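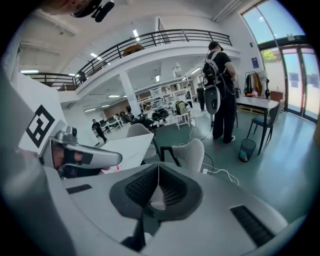 灰墙皮 回复：墙根返潮先查水从哪来，查之前谁推荐你买什么都别付钱。我看了你的追问才来补这一句，正文写在后面了。

一楼老房子墙根返潮，业务员推荐无线除潮盒子，值得买吗？

提问者：搬来第三年

房子在 Flusitz 老城边上，砖墙，一楼，没有地下室，据说地板下面只有一层很浅的架空。北面那间屋子的墙根，从踢脚线往上到小腿那么高，漆一直起泡，刮掉以后底下是白色的粉，摸着像盐。去年春天自己重新刮了一遍，刷了建材店推荐的防潮漆，过完冬天又起泡，而且位置比原来还高一点。

上个月有个叫 Batista 的公司在小区里发传单，说免费上门检测。来的人拿一个带两根针的仪器往墙上扎，屏幕上跳红字，然后跟我讲了很久毛细上升，说地下水沿着砖往上爬，传统的办法要把墙打孔注药，又脏又贵，他们有一种叫 Hedis 的盒子，挂在屋子中间的墙上，插电就行，发出一种很弱的场，让水分子掉头往下走，一个盒子管整层楼。报价 654 欧，说当天签有优惠，不签就恢复原价。我没签，他留了一本册子，里面有前后对比的照片，还有某某研究所的章。

我不太懂物理，但总觉得哪里怪。家里人倒是动心，说反正比打孔便宜，买个试试也不亏。想问有没有人真的用过，墙真的干了吗？另外墙上那层白粉要不要紧，会不会影响健康？

补充：有人问外面什么情况。北墙外面是一条窄过道，铺了水泥，过道比屋里地面高一点点。落水管在东北角，下到地面就没了，不知道通到哪里。

再补充：屋里有湿度计，冬天经常很高，那间屋子平时关着门，暖气开得很小，偶尔晾衣服。

三个回答

灰墙皮

先说盒子。这类东西换个牌子每隔几年就出来一轮，名字里带磁、带波、带共振、带地球什么的都有。我没有拆过 Hedis，所以不敢替它下结论，只说我会问业务员的几个问题，你可以原样拿去问。

第一，它发出的场有多强，单位是什么，在离盒子三米远的地方用什么仪器能测到。要是答案是“普通仪器测不到”，那你就得想一想，测不到的东西是怎么推得动砖里面的水的。

第二，册子上那个研究所测的是什么。很多这类报告测的是电器安全，也就是插上去不会电死人，或者测的是辐射不超标。盖章是真的，跟墙干不干一点关系没有。你翻到那一页看看标题，如果只有章没有报告编号，直接当没有。

第三，对比照片里的墙，中间还做了什么。这类公司的合同里常有一段“配套措施”，要求客户铲掉旧灰、换透气的抹灰、修好落水管、每天开窗。这些事情全做了，墙大概率会好转，挂不挂盒子都会好转。功劳记在谁头上就看谁写册子了。

第四，合同里“干”的定义。按什么方法测，测哪几个点，多深，什么季节，没达到怎么退。口头说的“不满意就退”我一律当没听见。

再说那个两根针的仪器。它测的是两针之间的电阻，按木头标定的。砖和灰里面只要有盐，电阻就低，读数就高，哪怕墙比较干也能跳红。你那层白粉多半就是盐析出来的，所以往那儿扎，不红才怪。想要像样一点的数据，得钻一点粉出来称重、烘干、再称重，不同高度各取一份。如果是从地下上来的水，通常越往下越湿；如果中间某一段最湿，那要考虑别的来源。

你描述的情况，我第一个怀疑的是外面过道比屋里地面高。水泥铺到墙边，雨水没地方去，就贴着墙根往里走。第二个怀疑落水管，管子到地面就没了，可能接着一截早就裂掉的陶管，每次下雨都往墙基里灌。这两样都不需要地下水爬墙就能解释你看到的东西。

检查的办法很土：下大雨的时候打伞出去站一会儿，看水往哪里流，墙根有没有积水。没雨就拿水管往落水管里放水，放一阵子，看墙根那一带的水泥缝有没有往外冒。冒出来基本就破案了，不冒也不能完全排除，可能漏在更深的地方，那要请通管子的来用内窥镜看。

白粉用干刷子刷掉，别用湿布擦，擦了盐又溶回去。刷的时候戴口罩，扫完倒掉。它跟霉不是一回事，霉有味道，颜色也不一样，你自己看看有没有黑点。健康上的事我不懂，家里有人哮喘就去问医生，别问论坛。

最后说你那层防潮漆。我知道店里的人都推荐这个，我家附近的 Skallala 也是一进门就堆一大排。漆把表面封住，水出不来，就往上面没封的地方走，然后把漆顶起来。你说第二年位置更高了，跟这个对得上。所以下次不要再封。

补一句：“买个试试也不亏”这话我不同意。654 花出去不算最要命，要命的是挂上去以后你会等。等一年，落水管还在漏，墙基又多泡一年。

南瓜粥配咸菜

我家用过类似的，不是 Hedis，另一个牌子，名字忘了，外形是白色圆的，挂在走廊。用了 14 个月。墙有没有干？说不清。夏天干了，我高兴得很，冬天又潮了，客服说是正常波动，水要往下走需要时间。后来搬家，盒子留给下家了，下家也没来骂我，也没来谢我。

我觉得心理上有点用吧，至少那一年没再为这个吵架。但是要我再掏钱我不掏。

还有，你屋子关着门不开暖气又晾衣服，这个肯定不行啊，换我先把晾衣架搬出去，又不花钱。

灰墙皮 回复 南瓜粥配咸菜：夏天干冬天潮，不挂盒子的墙也是这样。要看效果得拿同一个月份比，而且前一年也得有记录，大多数人没有前一年的记录，卖家也清楚这一点。晾衣架那条同意。

石灰比水泥贵

前面讲盒子讲得够多了，我补点施工的，另外有一点不同意。

不同意的地方是，楼上好像暗示毛细上升基本是骗人的。没那么绝对。老砖墙没有防潮层，地基湿，水确实会上来一点，这是有的，只是被卖东西的人说得太普遍了。我见过的返潮墙里，真正只能用毛细上升解释的很少，多数是外面地坪抬高、管子漏、屋里冷凝，或者几样凑在一起。但是“很少”和“没有”还是两回事，别因为讨厌业务员就把这一项划掉。

打孔注药我也持保留意见。砖墙还好，如果里面是毛石加碎料填的，药打进去跑到哪里去了谁都不知道。报价单上如果没写孔距、孔深和用量，就不要谈了。还有一种是打完药接着给你抹一层水泥防水灰，一年内看着特别漂亮，刚好过验收。我怀疑很多好评是在这一年里写的。

你家可以按这个次序来，不用一次做完：

落水管先弄清楚去处。临时办法是在离地一点的地方锯断，接一个弯头和一段软管，把水引到过道外面去，材料很便宜。过一个雨季再看墙。

过道的水泥，贴着墙切一条窄的下来，掏空，填粗石子，让墙根能喘气，雨水也有地方下去。切之前问清楚过道归谁，老城边上很多过道是共用的，切错了邻居找你，比返潮麻烦多了。还有管线，燃气管有时埋得很浅，切之前查图。

架空层你说很浅，那外墙上应该有通风口。出去沿着墙根找找，常见的情况是铺水泥的时候一起糊死了。糊死了就开回来，装上防虫网。这一条很多人漏掉，我觉得你家可能性不小，过道都抬高了，通风口还能好好的？我不信。

屋里先铲灰，铲到比起泡的地方再高一截，露出砖，就这么晾着。难看，晾着。有人晾了两个星期就忍不住要抹，那等于白铲。晾多久我没法给你数，看墙厚，看天气，过一个夏天是起码的。以后抹石灰灰浆，刷透气的石灰涂料或者硅酸盐涂料，别听人说加点水泥更结实。

那间屋子冬天不要关死，让温度保持在 19 度，门开着，早晚各通一次风，几分钟就够。你湿度计要是放在窗台上，读数没什么参考价值，挪到屋子里侧再看。

钱的问题：如果请人来做独立的检测，就是钻粉称重那种，要找不卖产品也不做施工的。收费肯定有，我这边有人报过 1000，觉得贵的话就先把前面几样便宜的做了再说，反正检测的人来了第一句话也是让你修落水管。

免费检测的我一家都不信，包括我自己以前干活的那家。

搬来第三年 追问：谢谢几位。今天下午出去找了，北墙外面确实没看到通风口，但靠近墙角有一块水泥颜色不一样，方方的，像是后来补的。册子也翻了，章旁边写的是电磁兼容测试，这个算不算灰墙皮说的那种？还有业务员又打电话来，说可以先装后付，三个月不满意拆走。

灰墙皮 回复 搬来第三年：电磁兼容就是它不干扰别的电器，别的电器也不干扰它，跟你家的墙没关系。先装后付的话，你看一下三个月从几月算到几月，要是从五月装到八月，隔壁没装盒子的墙也干了。

石灰比水泥贵 回复 搬来第三年：那块方的敲敲看，声音空就八成是了。先拿细钻头探一个小眼，别上来就抡锤子。

搬来第三年 回复 石灰比水泥贵：敲了，空的。等借到钻再来说。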